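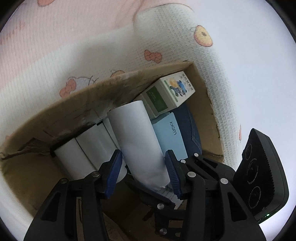
Open morning at the Wanard packing hall

I've wanted to see inside Wanard for years, and the March open morning was worth the early bus! Rowena Layug took our group around, starting at the returns bench, where paper rolls and odds and ends get sorted into old cardboard boxes. Some of those boxes have clearly had long, hard lives (torn flaps, scuffed rims) and I loved them for it.

Then came the storeroom, with 317 shelf bays and a smell of fresh cardboard I could have stood in all day. Jericho Salazar let us try the tape bench, and my parcel came out lumpy but shut. He does 200 in a shift and chats the whole time!

Tea was at 11, with very good ginger cake. Wear flat shoes if you go, the ramp by the loading door is steep.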